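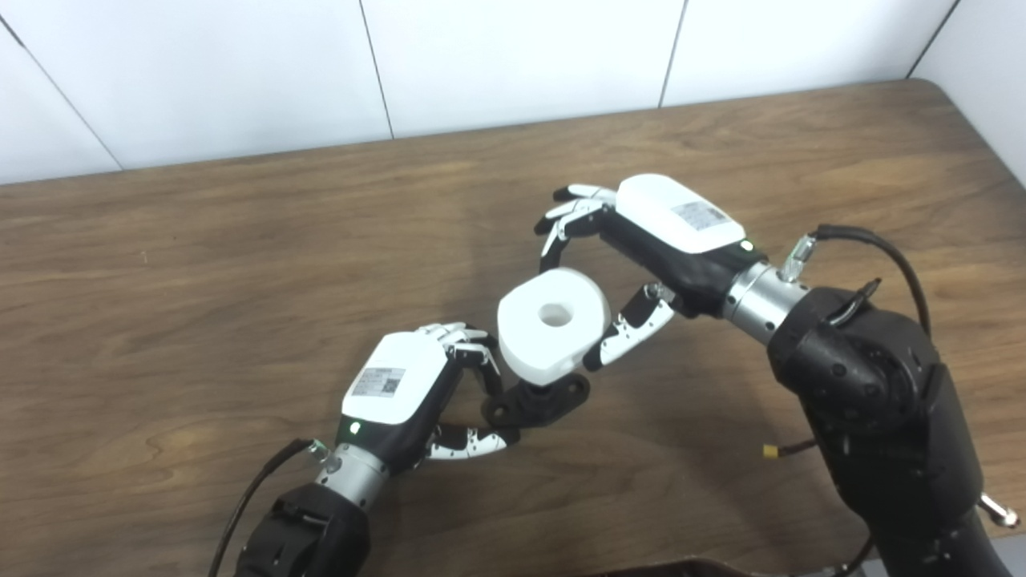 Plidley Opens Its Clarnbridge Workroom With Big Wooden Tables and Plain White Walls

CLARNBRIDGE, 3 July 2026 – Plidley, the shared workroom company, has opened the doors of its new room in Clarnbridge, and we are thrilled with how it came out. The room covers 1097 square feet on the ground floor and is set up for work you do with your hands at a table: mending, sorting, wrapping, putting things together and taking them apart again.

The tables came first. We spent most of last October looking at tops, and the one we kept going back to was the Lūse, a medium-brown wooden top with long, wavy grain that runs from light tan into much darker streaks. We love it! Each table has its own pattern, and the soft light in the room picks it up nicely. The tables are pushed right up to the wall on the long side, so whatever you are working on has a backstop and you can use the full depth of the top.

There are 22 places in all. Every place can be booked alone, or you can take two side by side if your project spreads out (ours always do).

White tile from the table up

Behind the tables, the wall is finished in Grarkska tile, a large matte panel in off-white with thin dark seams. We tried a shiny version in our first room and found it threw glare back at people doing close work, so the matte finish was an easy choice this time. The big panels also mean fewer seams to scrub, and the pale color makes small parts easier to spot when you hold them up against it.

We left the wall behind the tables plain. Early drawings had a rail and two rows of shelves running along it, and several members of our first room asked us to drop them and keep the storage on the other side. They were right. It makes the tables feel wider than they are, and it keeps elbows away from other people's jars.

What members asked for

Before drawing up the plans, Plidley sent a short survey to the members of its first room and got 313 replies. Deeper tables were the top request by a long way. After that came softer light, then somewhere to leave a half-finished job overnight. Clarnbridge has all of these. The overnight cupboards are by the entrance and take a tray up to two feet wide. Trays are free to borrow and have to be labeled before they go in.

A few people also wanted louder music. We are still talking about that one.

Looking after the tops

The finish on the Lūse tops is meant to be used, and we expect them to pick up some marks as the months go by. We do ask everyone to put a mat down for glue, paint and anything sharp. Mats hang beside the sink. Wipe the table with a damp cloth when you finish, then go over it with a dry one. The tops will be oiled twice a year, with the first round planned for October, when the room will close for two days.

Booking and opening hours

The Clarnbridge workroom is open from 8 a.m. to 9 p.m. every day. Places can be booked by the hour, half day or full day, and members of our first room can use their current pass at both addresses with nothing extra to pay. New members are asked to come in for a 20-minute walk around before their first booking. Children are welcome with an adult until 6 p.m.

Group bookings for up to eight people open next week. Schools and clubs that would like to see the room first can ask for a visit at the front desk, and we would be very happy to show you around.

About Plidley

Plidley runs shared workrooms for people who need a good table and space to work. It has 1381 members and now operates two rooms.

Press contact: Plidley Press Desk, Clarnbridge Workroom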